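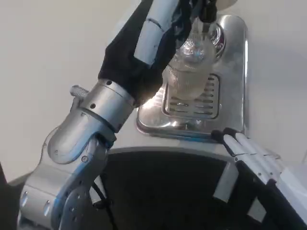 How many demonstrations does the policy need before it can place a glass under a spout? We trained on 300, and the curve was nearly flat after the first half.

## Notes: method (keep to four minutes)

- Task: left hand brings a clear glass to the spout. Right hand has no job here and rests near the machine.
- Input is the head view plus joint angles. No depth. Glass gives poor depth returns, so we dropped that channel in June.
- Themba Matlala labeled the contact point in 1436 stills. Mention the labeling guide if asked.
- Glove on the left hand: point at the fingers against the upper part of the glass, then at the white finger in front of the lower part.
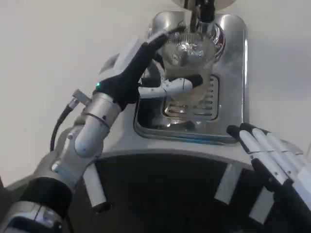

## Notes: results

- Imdale baseline: 27 of 39 trials placed within tolerance. Ours: 36 of 39.
- All three misses were lateral. Pause before the error plot.
- Same weights on the Drondo arm: not tested yet. Say so plainly.
- Hand over to Marietjie Mathebula for the grip force section.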